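桥上的九年

从旧城渡口走到对岸的批发市场,过去要二十多分钟。市民走的是那座老桥:两车道,单侧人行道,护栏外包着一层后来加上去的铁丝网。桥下是货运铁路和一段窄河道,列车经过时,桥面会轻微抖动,常走的人都习惯了。

九年前,桥梁检测报告把它列为需要限载的结构。第二年,桥头立起了限高架,公交车改道。再往后,关于新桥的消息一条接一条:选址、招标、初步设计、修改选址、再招标。到今年十月,河东岸终于立起了围挡,围挡上印着承建单位的名字Vomano,以及一张效果图。

效果图里的桥是浅色的,四车道,两侧都有人行道和自行车道。围挡后面停着一台钻机和几间板房。项目部的人说,目前在做的是补充地质勘察,主体工程要等设计文件通过审查才能开始。

限载之后

老桥限载带来的影响,最先落在公交上。原本有三条线路过桥,现在全部绕行北面的环路立交,单程多出10公里。早高峰时环路本来就堵,绕行的车往往一辆接一辆地到,然后很久没有下一辆。

东岸有两所小学和一家社区医院,西岸有批发市场、汽车站和大部分办公楼。住在东岸、在西岸上班的人,多数选择步行或骑车过桥。人行道宽一米多,两个人迎面推着自行车,总要有一个先停下。下雨天,桥面中段积水,行人会贴着护栏走。

批发市场的商户受影响更直接。运菜的中型货车过不了限高架,只能在东岸卸货,换成三轮车或者面包车再运过来。一位卖了多年干货的摊主算过,每个月在倒货上多花的钱,差不多是摊位费的三分之一。他说前几年还有人来市场里登记损失,填过表,后来没有下文。

社区医院的急救车属于小型车辆,可以过桥。医院的值班人员说,夜里没有问题,白天遇上桥头三轮车装卸,车要等一等。医院在前年向街道提过,希望桥头划一段禁停区,标线划了,装卸的三轮车挪到了十几米外的路口。

两次招标

新桥的第一次招标由Sotham中标,负责初步设计。当时的方案是在老桥位置拆旧建新,施工期间搭一座钢便桥,供行人和小型车辆使用。

这个方案的问题出在铁路上。老桥跨越的货运线属于正在使用的线路,拆除旧桥梁体要占用铁路的天窗时间,也就是两趟列车之间专门留给维修作业的空档。铁路方面能给的天窗多在凌晨,每次时间很短。按照这个条件排下来,光是拆除就要做一年以上。钢便桥的桩位又与一条地下燃气管线冲突,管线迁改的费用没有列入原来的估算。

方案在评审会上讨论了两轮,最后决定放弃原址,把新桥向南移300米,老桥在新桥通车之前继续使用。初步设计因此要重做,Sotham的合同在完成原方案的收尾工作后终止。

第二次招标拖了很久。新选址涉及东岸的一片旧仓库和西岸的几排平房,征收范围要重新划定。用地手续办完以后,招标公告才发出来。这一次采用的是设计施工总承包,Vomano作为牵头单位中标,设计部分由Wistside承担。

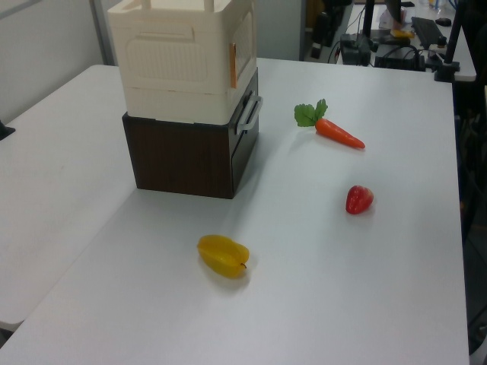
本刊城市版记者

两家单位都做过跨铁路的桥。Wistside的设计人员在方案说明会上介绍,新桥主跨一次跨过铁路,桥墩都落在铁路用地范围之外,梁体在西侧拼装,再用顶推的方式向东推过去。这样做的好处是铁路上方的作业次数少,需要的天窗也少。代价是西岸要留出一块比较长的拼装场地,平房的征收必须先完成。

说明会在街道的会议室里开,到场的居民多数坐在后排。提问集中在三件事上:噪声、人行道怎么上桥、老桥以后怎么办。关于噪声,设计方说靠近住宅的一侧会装声屏障。关于上桥的方式,图纸上画的是一部电梯和一条坡道,坡道折返两次。有居民提出折返的转角太窄,推婴儿车不方便,设计方当场记了下来,后来公布的图纸上,转角的平台加宽了。

老桥的去留没有结论。市里的说法是新桥通车后再做一次检测,根据结果决定拆除,或者加固后改为步行桥。

钱从哪里来

按照公布的资金方案,新桥的费用分三部分:市级财政承担一部分,上级补助一部分,其余通过专项借款解决。其中市级财政占53%,是最大的一块。

勘察和设计的费用已经安排。问题在后面。上级补助按进度拨付,要先有完成的工程量,才能申请下一笔。也就是说,开工初期的钱主要得由市里垫付。而市级财政今年的城建支出里,排在前面的还有两处排水泵站的改造和一所学校的加固,这两项都已经开工。

财政部门的答复是,新桥已经列入明年的预算草案,具体数额要等审议之后公布。专项借款方面,正在与银行谈期限和利率。一位了解情况的工作人员说,借款能不能按时到位,要看征收工作的进展,银行关心的是场地什么时候能交出来。

西岸的平房共有50户,签约从春天开始。多数住户选择了货币补偿,也有一部分人要求在附近安置。附近可以安置的房源在Furtună小区,是一处前些年建成的多层住宅,离原来的平房走路十来分钟。愿意去那里的人担心的是楼层和电梯,小区里靠近菜场的几栋没有电梯,住户以老人居多,都希望分到一楼或二楼。

街道的工作人员每天下午四点以后上门,那时候上班的人陆续回家。到记者采访时,还有几户没有签。没签的原因不太一样。有一家是兄弟之间对产权份额有争议,正在走法律程序。有一家在院子里搭了一间加工豆腐的作坊,对作坊怎么计算面积有不同意见。还有一家想等到孩子中考结束再搬。

东岸的仓库相对简单,产权属于一家已经停产的企业,房子空了多年。移交手续在夏天办完,围挡就立在那里。

地下的情况

补充勘察做得比预想的慢。东岸靠河的一段,地面以下有很厚的杂填土,里面混着砖块和废弃的混凝土基础,钻机打到这一层经常要换位置。现场技术员说,这些东西多半是早年码头留下的,旧图纸上没有标。

这直接关系到桥墩的桩基。初步方案里,东岸桥墩用的是钻孔灌注桩,桩长最多50米。如果杂填土的范围比原来估计的大,施工时要加长护筒,或者先把表层挖除换填。两种办法都要增加费用和时间,选哪一种,要等勘察报告出来再定。

勘察的另一个任务是查清管线。河岸两侧有供水、燃气、通信和一条已经停用的热力管。各家单位提供的图纸对不上,同一条供水管,在两份图上相差好几米。勘察队用探测仪沿线走了一遍,不能确定的地方再开挖探坑。探坑挖在人行道上,挖好后盖上钢板,晚上有行人反映钢板翘起,第二天就加了固定。

铁路一侧的勘察需要提前申请,由铁路部门派人在现场防护。每次进场的时间固定,到点就要撤出。有一次钻到一半下起大雨,当天的孔没有完成,只能重新排时间。

桥头的一天

早上六点半,老桥东头的早点摊已经收了一半。推三轮车的人在限高架外面等货,货车从环路方向过来,靠边停下,司机下车开后门。一车白菜倒到三轮车上,要跑四五趟。

七点以后,骑车的人多起来。学生往东,上班的人往西,在桥上交错。一位在汽车站上班的女士说,她每天骑车过桥,前几年还会留意新桥的消息,后来不太看了,围挡立起来那天,是同事在群里发了照片她才知道的。她关心的是坡道能不能骑着上去。按照公布的图纸,坡道是供推行的,骑行要走机动车道旁边的自行车道,入口在南面的路口。

中午桥上人少。货运列车从桥下过,车厢很长,过完要几分钟。桥上有人停下来看,看完继续走。

在市场里做生意的人,对新桥的看法不完全一致。卖干货的摊主希望越快越好。市场北门的几家商户则有些顾虑,新桥的落地点在南面,货车和顾客以后会从南门进来,北门的摊位可能会冷清。市场管理方说,正在考虑通车以后重新安排车辆的进出路线,现在还没有定。

东岸的小学也提了意见。新桥东侧的引道从学校后墙外经过,学校希望放学时段有交警在路口,并把过街的信号灯时间加长。交管部门回复说,信号灯配时会在通车前做一次调查。

接下来的安排

按照目前的计划,勘察报告在十二月提交,随后进行施工图设计和审查。审查通过后先做东岸的桩基,西岸的场地交出来以后再进行梁体拼装。总承包合同里写明的工期从开工令下达之日起算,开工令什么时候下,取决于施工许可,也取决于第一笔工程款。

这期间,老桥的检测由每年一次改为每季度一次。最近一次检测发现,中间一跨的支座有老化,养护单位安排在夜间更换,更换时封闭机动车道,保留行人通行。桥头的公告栏里贴着封闭通知,通知下面是公交绕行路线图,纸已经换过几次,线路没有变。

公交公司表示,新桥通车后三条线路会恢复直行,站点位置还要与道路设计一起确定。西岸原来的桥头站是否保留,有居民写信问过,得到的答复是会征求意见。

围挡里的钻机每天早上八点开始工作,傍晚收工。东岸的孔位还剩下靠河的一排没有打完。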